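Projektbericht: Beschaffungsplanung für eine Zweiarm-Station zum Handhaben von Textilien

Projektgruppe: Shahnaz Kodikara, Dinesh Wijesinghe, Habibur Liyanage
Betreuung: Dilruba Nanayakkara
Praxispartner: Wäscherei Manidwood, Flernimham

1. Aufgabe

Die Wäscherei Manidwood bearbeitet neben der Hotelwäsche auch kleine Mengen von privater Kleidung. Diese Teile werden von Hand aus dem Korb genommen, auseinandergezogen und auf den Falttisch gelegt. Der Betrieb möchte wissen, welche Geräte man für eine Versuchsstation mit zwei Roboterarmen kaufen müsste und in welcher Reihenfolge. Wir hatten nicht die Aufgabe, eine fertige Anlage zu entwickeln. Unser Ergebnis ist eine Beschaffungsliste mit Begründung und ein Plan über drei Phasen.

Der Bericht benutzt die Versuche, die wir im Labor mit der dortigen Zweiarm-Station gemacht haben. Die Station gehört der Hochschule und ist nicht Teil der Kaufliste.

2. Vorgehen

Am Anfang haben wir eine Liste von allen Positionen geschrieben, die an so einer Station vorkommen, auch die kleinen: Kabelhalter, Schrauben, Ersatzfinger, Netzteile, Tischplatte. Die erste Fassung hatte 61 Positionen. Danach haben wir jede Position einer von drei Gruppen zugeordnet. Gruppe A muss vor dem ersten Versuch vorhanden sein. Gruppe B wird gebraucht, wenn der Dauerbetrieb beginnt. Gruppe C ist wünschenswert, kann aber ohne Schaden für das Projekt weggelassen werden.

Diese Zuordnung war schwieriger als wir erwartet haben. Über die Frage, ob Kameras am Handgelenk in Gruppe A oder B gehören, haben wir zwei Sitzungen lang diskutiert. Habibur war für eine einzige Kamera über dem Tisch, weil die Auswertung einfacher ist. Shahnaz hat dagegen gezeigt, dass die Arme in vielen Stellungen genau den Punkt verdecken, an dem der Stoff gegriffen wird. Am Ende stehen beide Handgelenkkameras in Gruppe A und die Deckenkamera in Gruppe B.

Für die Preise haben wir bei zwei Händlern angefragt, Bollard und Siddiqui. Bollard hat ein Komplettangebot geschickt, in dem Arme, Greifer und Software zusammen verkauft werden. Siddiqui liefert nur Einzelteile, dafür mit getrennten Lieferzeiten. Weil das Angebot von Bollard vertraulich ist, stehen die Gesamtpreise nur im Anhang für den Praxispartner. In diesem Bericht nennen wir nur Beträge, die wir selbst geschätzt haben.

3. Kostenblöcke neben den Armen

Ein Ergebnis unserer Arbeit ist, dass die Nebenkosten in der ersten Anfrage der Wäscherei fast vollständig gefehlt haben. Wir beschreiben sie deshalb einzeln.

3.1 Greiferfinger

Die Finger sind ein Verschleißteil. Mit Strickware müssen sie schmal genug sein, um eine Falte zu fassen, und die Kanten dürfen keine Fäden ziehen. Wir planen pro Arm drei Paare und zusätzlich ein Paar mit anderer Spitzenform zum Vergleich. Dafür haben wir 600 Euro eingesetzt. Wenn die Wäscherei die Finger selbst drucken lässt, wird der Betrag kleiner, aber dann muss jemand im Betrieb die Daten pflegen. Herr Munasinghe, der technische Leiter bei Manidwood, möchte das vorläufig nicht.

3.2 Tisch, Wände und Licht

Die Arbeitsfläche soll hell, matt und einfarbig sein. Wir empfehlen auch einfarbige Wände hinter der Station, damit der Umriss des Stoffes gut zu erkennen ist. Zwei beschichtete Platten und Leuchten mit Diffusor kosten zusammen ungefähr 1000 Euro. Diese Position war ursprünglich in Gruppe C. Nach den Versuchen mit hellen Socken und einer hellen Unterlage haben wir sie nach A verschoben.

3.3 Kabel und Befestigung

Für Kabelführung und Halter haben wir 200 Euro vorgesehen. Der Betrag ist klein, aber die Teile werden oft vergessen und dann einzeln mit Versandkosten nachbestellt. Die Länge der Kabel muss man bei ganz ausgestrecktem Arm messen. Wir haben sie zuerst in der Ruhestellung gemessen und mussten die Liste danach korrigieren.

3.4 Testtextilien

Der Praxispartner stellt ausgemusterte Stücke zur Verfügung. Hier entstehen keine Kosten, nur Platzbedarf für zwei Kisten. Wichtig ist eine Mischung aus gestrickten und gewebten Stoffen. Stücke mit einem Streifen oder einer farbigen Kante sind nützlich, denn man kann daran ablesen, wie der Stoff liegt.

4. Beobachtungen aus dem Labor

Für die Beschaffung war vor allem die Frage wichtig, ob zwei gleiche Arme gekauft werden sollen oder ein teurer und ein einfacher. Der einfache Arm würde das Stück nur halten, der zweite würde greifen, ziehen und ablegen. Damit könnte man Geld sparen. Wir haben deshalb die beiden Rollen einzeln betrachtet und notiert, welche Bewegungen jeder Arm machen muss.

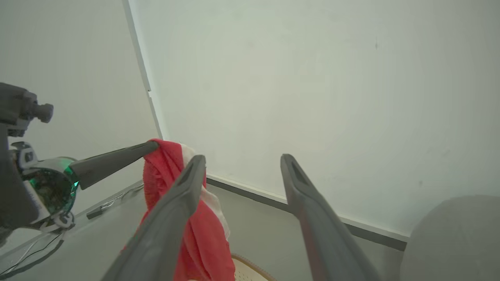

Abb. 1: Der linke Arm hält das rote Tuch oben, der Greifer im Vordergrund ist geöffnet.

Beim Halten hängt der Stoff in lockeren Falten nach unten. Der zweite Greifer muss dann eine Stelle finden, an der er fassen kann, ohne mit den Fingern des ersten zusammenzustoßen. Wir sind zu dem Schluss gekommen, dass der haltende Arm nicht einfacher sein darf. Er muss das Stück drehen und in der Höhe anpassen können, sonst bleibt für den anderen Arm zu wenig freier Raum. Außerdem tauschen die Arme im Ablauf ihre Rollen, zum Beispiel beim Übergeben. Die Liste enthält deshalb zwei gleiche Arme mit gleichen Greifern. Ein Vorteil dabei ist, dass alle Ersatzteile auf beide Seiten passen.

Eine zweite Beobachtung betrifft die Kamerahalter. Sie sitzen nahe am Greifer und brauchen beim Schwenken Platz zur Wand. In unserem Aufstellplan haben wir den Abstand zu den Seitenwänden darum vergrößert, und die Tischplatte ist eine Größe breiter geworden.

5. Phasenplan

Phase 1 (Beginn im Februar): Bestellung der Gruppe A, Vorbereitung des Raumes, Stromanschluss prüfen lassen. Die Arme haben die längste Lieferzeit und werden zuerst bestellt.

Phase 2: Aufbau und Probebetrieb mit einer Sorte Textilien. Ersatzfinger und Deckenkamera werden erst jetzt bestellt, wenn der Verschleiß bekannt ist. Ein Paar Finger pro Arm liegt schon aus Phase 1 im Lager.

Phase 3: Entscheidung über Gruppe C, also Rollgestell, zweiter Rechner und Staubabdeckung.

6. Offene Punkte

Die Wartung ist nicht kalkuliert. Bollard bietet einen Vertrag an, Siddiqui nicht, und wir konnten die beiden Fälle nicht sauber vergleichen. Auch die Schulung des Personals fehlt in unserer Rechnung. Frau Nanayakkara hat vorgeschlagen, dass die nächste Projektgruppe damit anfängt. Die Preisanfragen müssen vor der Bestellung erneuert werden, weil beide Angebote befristet sind. Die Tabelle mit allen Positionen liegt bei Dinesh Wijesinghe und wird dem Praxispartner mit dem Anhang übergeben.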